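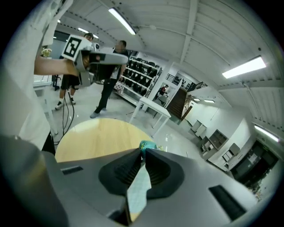 둥근 테이블이랑 안쪽 흰 선반. 문 너머가 창가 방.

일기장 > 2021 > 이사 뒤 정리

2021년 4월 9일

급하게 적음. 졸림.

오늘은 큰 방. 1월부터 미루던 가구 자리 정하기, 드디어 손댐. 둥근 테이블은 지금 자리로 확정. 밝은 나무색이라 흰 가구들 사이에서 혼자 노르스름한데 난 이게 제일 마음에 든다. Govar에서 살 때 흰색으로 할까 한참 고민했었음. 안 하길 잘했지. 전부 흰색이었으면 치과 대기실 될 뻔.

점심 전에 다들 왔다 갔다 해서 뭐 하나 옮기려면 비켜요 비켜요 해야 됐음. 선반은 결국 그대로 두기로. 벽 쪽으로 더 붙이고 싶었는데 위에 올라간 까만 것들 다 내렸다가 다시 올릴 생각하니까 의욕이 뚝. 칸칸이 다 까매서 멀리서 보면 뭐가 뭔지 모르겠다. 이름표라도 붙여야 할 듯. 라벨지 사기 (또 까먹지 말것). 선반 앞 바닥도 좀 치우고. 지나다닐 때 발에 걸린다.

흰 사이드 테이블, 다리 가는 거. 이건 아직 미정. 문 옆이라 드나들 때 허벅지 찧음. 오늘만 2번. 창가 방으로 보낼까 했더니 거긴 책상 때문에 폭이 안 나온단다. 줄자로 재보니 남는 폭이 42센티. 애매하게 모자람. 일단 보류, 내일 다시 재봄.

왼쪽 벽 흰 테이블 위 연두색 인형은 건드리지 말라는 의견이 많아서 그냥 둠. 노란색이라고 우기는 사람도 있었음. 내 눈엔 연두. 암튼 걔 자리는 거기로.

까만 선 늘어진 건 볼 때마다 신경 쓰인다. 벨크로 끈 Retedden 게 짱짱하다길래 한 봉지 주문했는데 배송이 최대 30일이래. 끈 하나에 한 달이 말이 되나. 동네 철물점 가볼 거다. 취소할지는 내일 생각.

늦은 점심은 Bhattacharjee에서 포장. 렌틸 카레하고 난. 둥근 테이블에서 먹고 싶었는데 카레 흘리면 나무에 노랗게 물든다고 다들 반대해서 부엌에 서서 먹음. 맞는 말이긴 한데 서럽더라. 난은 좀 질겼고 카레는 괜찮았음. 다음엔 망고 피클 추가하기.

오후엔 Drusitz 쪽에 전화. 남는 의자 있냐고 물어봤더니 3개 있는데 직접 가지러 와야 된다고. 차가 없는데요 했더니 그럼 다음 주에 다시 얘기하잔다. 색도 안 물어봤네. 둥근 테이블 옆에 놓을 건데 색이 중요하지 이 사람아. 내일 다시 전화해야됨.

저녁에 바닥 한 번 밀었음. 문턱 쪽 먼지 장난 아니었다. 걸레 빨다가 소매 다 젖고. 허리 아프고 파스 어디 뒀는지 모르겠음, 아마 아직 못 푼 상자 안에. 상자는 내일도 안 풀 것 같다.

내일 할 거: 라벨지, 철물점, 사이드 테이블 다시 재기, Drusitz 전화 (의자 색!!). 화분 물주기도. 이제 진짜 잔다.

최근 글
- 상자 어디까지 풀었나
- Govar 테이블 고르던 날
- 부엌 서랍, 또 안 닫힘
- 커튼은 봄에 사기로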